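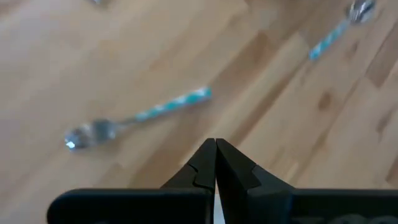 The cars are back at Nurkach

So, Monday's newsletter is late because I was up past 2 a.m. with my bedroom window open, listening to somebody do donuts in the Nurkach parking lot. If you live anywhere on the east side of Stirunow you heard it too, and I know you did, as my inbox was full before I'd had coffee.

Quick recap for the people who joined over the winter (hello! there are a lot of you!). Nurkach is the old outlet mall by the highway ramp. The stores closed, the signs came down, and what's left is a very big, very flat piece of asphalt with two ways in and decent lighting, which the owners are required to keep on. Last summer it became the place for car meets. Most of those were pretty harmless, people with their hoods up and folding chairs out, kids eating fries on the curb. I went to a couple and had a nice time. Then in the fall it got louder and later, the crowd changed, and we had the night with the fire in the dumpster and the guy who slid into the light pole. After that it got cold and everyone stayed home, and I think a lot of us let ourselves believe it was over.

Well, it's April.

I've spent this week asking people what happened and what's going to happen, and I'm going to put down what I got.

The police first. They got the first call a little before midnight and had a car there pretty fast, but one car can't do much about a lot full of people, so the officer parked by the south entrance and waited for help from the county. When the county showed up they closed both entrances and that was that. They towed 11 cars. They wrote 30 citations, most of them for trespassing and a handful for the driving itself, plus one for fireworks (I thought those were gunshots, and so did my dog, who is still not right). There were no injuries. I asked whether anybody was arrested and was told no, and I asked again because of what people were posting, and it was still no. The thing going around about a helicopter is also not true. What you heard was the train.

Here's the part that has people mad, though. If you were there and you weren't driving, the trespass ticket is a flat fine and you can mail it in. If your car got towed, it's a different story. Between the tow, the storage and the release fee, one reader sent me a bill for $700, and that's before whatever the court decides on the ticket. She's nineteen, she says she was parked with the engine off, and it's her mom's car. The lot at Shehu Towing closes at five and doesn't open on weekends, so if you have a job you pay for extra days of storage whether you like it or not.

I have a hard time with that one! I want the donuts to stop. I really, really do, I have to get up in the morning. But I don't love a system where the kid in the parked car gets hit harder than the one who did the spinning and got out before the entrances closed. And from what I can tell, that's what happened with several of them, because the loudest car out there (white, enormous exhaust, you know the one) was not on the list of towed vehicles I was shown.

I put that to the department and got a polite answer. They said that when a lot is being cleared in the dark, officers can't sort out who did what, and being there after posted hours is a violation all by itself. Anyone who thinks they were towed by mistake can ask for a hearing. You have to ask in writing, there's a form at the front desk at city hall, and the clock starts on the day of the tow. So if this is you, or your kid, go get the form. Don't wait for a letter. I also asked if you can get your storage money back if you win, and the person on the phone said she'd have to find out. I'll let you know.

Now for the other side of the fence. I talked for a good while with Vichien Sitthichai, whose backyard runs right up to the mall property. You may remember him from the meeting last fall, he was the one with the recordings. He works early shifts, and he told me he's been sleeping in the den on the street side of the house with a fan going. What he'd like is simple enough. He wants the entrances blocked at night. Gates, concrete blocks, planters, he isn't picky.

"It's a parking lot for nothing," he told me. "There's no store. Who needs to drive in there at one in the morning?"

I couldn't come up with an answer to that, so I called the owners. Nurkach belongs to a company called Lukar, and if you've ever tried to get hold of Lukar you can skip this paragraph, you know how it went. I left a message at the leasing office. I left another one. I wrote to the address on the sign and it bounced. Eventually a man called me back from his car, said he was the property manager, and was perfectly friendly about it. He said gates are "under discussion." They were under discussion in October too. He said the trouble is the fire lane, and the fire department has to be able to get in, and whoever puts up a gate has to give them a key or a code or a special kind of lock. All of which sounds like something you could sort out in an afternoon if you wanted to.

To be fair to him (I'm trying), Lukar did put up the new No Trespassing signs over the winter, and without those signs the police say they couldn't have written most of those tickets. He also said they've had a security patrol under contract since the light pole thing. I asked what time the patrol comes by. He said evenings. I asked how late evenings went and he said he'd get back to me.

I also heard from some of the car people, and I want to say thank you for writing, especially the ones who knew I'd be grumpy. The regulars from last summer are pretty upset. A few of them told me they left as soon as the spinning started because they could see where it was headed. One guy wrote me a long, thoughtful email saying they'd been asking for months for a place to meet in the daytime, with rules, where nobody's trying to sleep. He suggested the fairgrounds on Sunday afternoons. He says other towns do it, you charge a few bucks at the gate, the food trucks come, everybody's gone by dinner. He wrote to the city about it last year and got one reply, which said his message had been forwarded.

I like this idea a lot. I know some of you don't! I already got one note saying we'd be "rewarding" them. But the people who want to stand next to a nice old pickup and talk about carburetors are mostly not the people doing donuts next to a bedroom, and I'd be happy to see them have somewhere to go. It won't fix the late night stuff by itself. You still need the gates. I don't see why we can't have both.

What's next: the city council has this on the agenda for its next meeting, under public safety, which usually comes up after the zoning items, so bring a snack. There are two things they could vote on. One would let the city order an owner to block off an empty lot if the police get called there often enough, and bill the owner if it doesn't get done. The other would raise the fine for what they're calling spectators. I've read the draft of the second one and it's pretty broad. The way it's written, I think I could have been fined last summer for standing there eating fries. I'd like them to take another look at it, and I plan to get up and say so, in my shaky public speaking voice.

If you want to speak, you sign up on the sheet by the door before it starts. You can't sign up once the meeting is going, and they're strict about that. If you can't go, you can email the clerk and ask for your comment to be put in the record. Put the words "public comment" in the subject line or it'll land in the general pile with the pothole complaints.

A few small things people asked me:

Should you call when it starts up again? Yes, and use the non-emergency line unless somebody's hurt or about to be. Every call gets logged, and the log is what the council looks at, so a post on the neighborhood page does nothing for you there. Call even if you figure your neighbor already did.

Please don't walk over there to yell at them. I heard from two readers who did this, one of them in slippers. The cars are going sideways, and the drivers can't see you.

Yes, the tire marks on Mill Road are from the same night. Public works knows about the bent stop sign. It was leaning when I drove by this morning, so take it slow at that corner until they get to it.

And for whoever asked whether the farmers market is still going to use the north end of the lot in May, I checked and the answer is yes, they have it in writing. They're sweeping the glass up first.

If you have video from that night, I'd still love to see it, mostly to find out about the white car. Just reply to this email. And if anyone knows how you get a dog to come out from behind a water heater, reply about that too, I've tried cheese.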